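Fiction | Short Reads
Print this story | E-mail to a friend

The Wetgate gauge read 93 at four in the morning, and the duty engineer wrote it down in pencil. The procedure called for ink. The pen had been taken to Palimley with the spare batteries.

Wetgate is the lower of two sluices on the Trilanstead drain. It has 16 boards, each lifted by hand with an iron hook. At a reading of 100 the engineer on duty must telephone the pumping station and begin lifting. Below 100 the engineer must do nothing, and must record that nothing was done.

She recorded it. Rain had been falling since the afternoon shift. The upper sluice, Tsegaye, had closed at midnight on instructions, which meant that the water now passing Wetgate had entered the drain below it, from the fields.

She walked the bank for 300 paces with the lamp and found no slip. The grass was flattened toward the outfall. She came back, hung up her coat, and ate something sweet standing up.
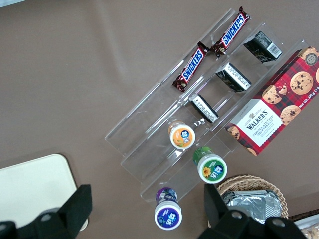

Palimley came on the line at half past and wanted to know why the figure had not moved in an hour. A float could stick, the voice said, and had stuck there before, in January, with the yard already under water.

She said she would check. She took the hook down to the well, lay flat on the planks, and pushed the float. It dropped, bobbed, and rose past its old position. The needle inside the hut would be moving too.

She did not go back to read it. She set the hook in the first board and pulled.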